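Handout 2: Picking Parts Out of a Bin
Shared Workshop Build Nights – April
By Keegan Lapointe

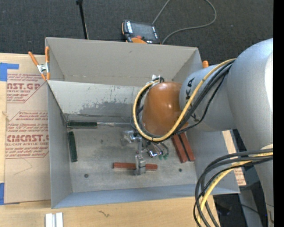

Bin picking sounds like the easy half of our build, and I thought so too until I spent an evening on it. A part on an open table is simple: you come straight down, close, and go up. Put walls around it and now the whole wrist has to fit inside, along with whatever is hanging off it. Look at the cable bundle on ours, the thick yellow one that loops under the orange-brown cover. When I plan a pick near a wall I picture that loop first and the fingers second. Same thing with the bars – the two reddish-brown ones by the right wall are lying side by side, so a finger has only that dark gap to work with on the inside.

Okay, so what do I want you to take away before we get to the code? Mostly, teach your approach points high. For every pick I save one point above the rim and one at the bar, and the arm is only allowed to travel sideways at the upper one. It's slower and it looks timid, but I like my fingers straight.

Next, clamp the bin! We use spring clamps on the upper corners, and if you take them off to empty it, put them back before you touch the pendant. Every saved point assumes the box hasn't moved. Chantal Arsenault found this out for all of us when a whole set of points had to be taught again (sorry, Chantal).

Numbers for this session:
Gap left between finger and wall: 13 mm
Speed during teaching: 40 mm/s
Retries before the program stops and waits for you: 2

The speed is for teaching only. Yurani Urrego has a faster set in the Kullau folder, and you can try it once your slow run gets through the whole bin with no stops.

For homework, sketch the box from above and draw the closing direction for each bar. Short strokes are fine, I'm not grading art. Then mark which bar you'd pick first. I usually go for whichever one has the most room on both sides, but Carmela Bermúdez starts at the walls and her runs come out fine, so bring your reasons and we can argue it out.

We use cookies to remember your settings. Accept | Manage

Recent handouts
Handout 1: Powering Up and Homing
Fingers for Flat Bars, by Rozália Kopecký
Notes from the Closell Build
Keeping Cables out of Trouble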